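The Quiet Comeback of the Tiled Wall

Walk into the public bathhouse in Kendell on a winter morning and the first thing you notice is the light. It comes in through a row of high windows, hits the glazed wall on the far side and bounces all over the room, so that even the gloomiest December day feels like it's happening somewhere near the ocean. I've been three times this year, and I swam on only one of those visits. The other two I just wanted to look at the tile.

I'm far from alone! After years of painted drywall and big seamless panels, tile is back in kitchens, stairwells, train stations and the sort of corner bakery where you wait in line with snow on your boots. People who never gave a thought to grout are suddenly arguing about it over dinner.

Part of the appeal is how tough the stuff is. The Kendell walls went up long before anyone now working there was born, and they've been splashed, scrubbed and leaned on ever since. When the building closed for repairs in July, the crew expected to replace whole sections. They ended up swapping out 375 tiles, most of them in one damp corner behind the showers, and washing the rest.

Finding matches was the hard part. The original green has a little gray in it, and it shifts depending on where you stand (I lost a happy half hour to this). The job went to Munshi, a small pottery two towns over, which fired 12 test batches before everyone agreed on one. The rejects are stacked on a shelf by the kiln door, and I would gladly have taken every one of them home.

New tile has its own charms. At Nunix, a noodle shop that opened this fall, the counter is faced in narrow tiles the color of strong tea, set upright, with joints so thin you have to lean in to find them. Ziltska, the showroom across the street, goes the other way completely — fat joints, chalky glazes, edges that wobble. Ask to see the seconds bin. Pieces with pinholes or uneven color sell for a quarter of the usual price, and they're often the prettiest things in the place.

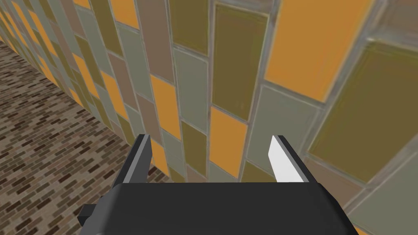 A tiled wall, in a computer rendering.

If you're tempted to try it at home, start small. The strip behind a bathroom sink is perfect, and a patient beginner can set it in a weekend. Lay everything out dry on the floor first, mix up pieces from different boxes, and live with the pattern overnight before you open the adhesive. Buy a few spares too. Mine are under the stairs, wrapped in newspaper, next to a bag of sand-colored grout I chose after seven trips to the store.

The bathhouse opens at seven on weekdays, and the bench by the shallow end has the best view of the green.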